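4.2 Handing over the tray work

At the Lernstead canteen, the four tray setters we spoke with had expected to lose the part of the job they liked least, and in a way they did — though what replaced it was a good deal of patient showing.

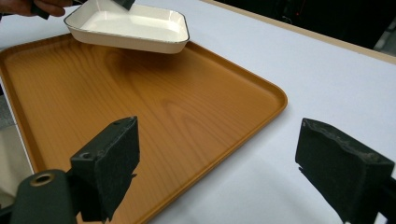
Figure 2. Tray setting with a hand-held gripper, Lernstead.

Showing a task is tiring in ways that doing it is not, and the setters told us so warmly and at length. They spoke of slowing down, and of thinking about their wrists for the first time in years. A small white dish held by its far edge, tilted over the tray as in Figure 2, asks for a kind of care that bare fingers had long since made automatic. At Clonham, where shifts were shorter, we heard much less of this.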